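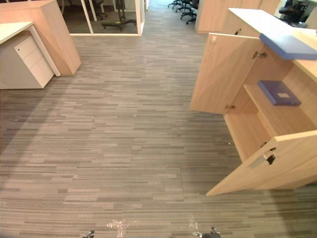 Mastero Office Cabinets
A collection of teleoperated demonstrations for a two-armed mobile robot

README, last revised 25/04/2021

Hello, and thank you for picking up this collection! Mastero is a set of recordings in which a person steers a two-armed robot by remote control through the kind of small chores that fill up an office day: opening cabinet doors, putting a document box on a shelf, taking it off again, closing up. We made it to train our own policies at Firier and then kept getting requests for copies from friends at other labs, so we have finally sat down and written out what is in it.

What you get

There are 430 episodes. Each one is a single demonstration from start to stop, with the head view, the joint positions of both arms, the opening of both grippers, the motion of the base and the commands the operator was sending. The commands and the measured positions are stored separately, and please do look at which one you are loading (Igor Grabowska lost the better part of a week in September to a policy trained on the wrong column, and would like his suffering to be useful to somebody).

Every episode also carries a short line of text with the instruction the operator was given, such as "open the upper door" or "put the box on the shelf and close both doors." We left the wording as it was typed, so you will find some variety in it, and the odd spelling mistake.

How the demonstrations were made

The operator sits away from the robot, wearing a headset that shows the head view, and holds a controller in each hand. Moving a controller moves the matching arm, and the trigger works the gripper. The base is driven with the thumbsticks. It takes a little while to get comfortable with all of this, and we asked each new operator to practice for 90 minutes before anything they did was saved.

The work was shared by Morag Forsyth, Muammer Akbulut and Remigiusz Szulc. They have quite different styles, which you will notice once you have watched a few episodes. Morag likes to park the base first and then do everything with the arms, while Remigiusz creeps forward and back the whole time he is working a door. We thought about asking everybody to do it the same way and decided to leave them be. If you would like one style only, the operator's initials are in the episode notes.

The place

All recording was done on the office floor at Gosgate, with the furniture as the people who work there use it: gray striped carpet, pale wood cabinets, white desks, glass-walled rooms along the way. Chairs get moved, and some of the glass gives strong reflections late in the day. Cabinet doors may be open or closed when an episode begins, so read the starting state from the notes if it matters to you.

Known problems

The gripper tips sit very low in the head view when the arms are down, and in a number of episodes they leave it altogether. Bright glare sometimes shows up close to the fingers. We have not masked it.

In 2 episodes the right gripper reading is stuck at a constant value. They are marked "gripper_fault" and we suggest you skip them, although the rest of the data in them is fine.

Failed attempts are kept in the set. If a door slipped out of the fingers and the operator went back for it, the second try is in the same episode. Episodes that were given up entirely are marked "incomplete."

Suggested split

We train on 80 percent of the episodes and hold out the remainder, using the list in split.txt. You are welcome to make your own, but please keep episodes from the same session together, or your test numbers will look much nicer than they should.

Use and contact

The collection is free for research and teaching. For anything commercial, write to Lech Borkowska first, and he will be glad to talk it over with you. The same goes for corrections, questions about the file layout and requests for the raw controller logs, which live on the Witkowska server and have to be copied by hand, so do allow us a few days.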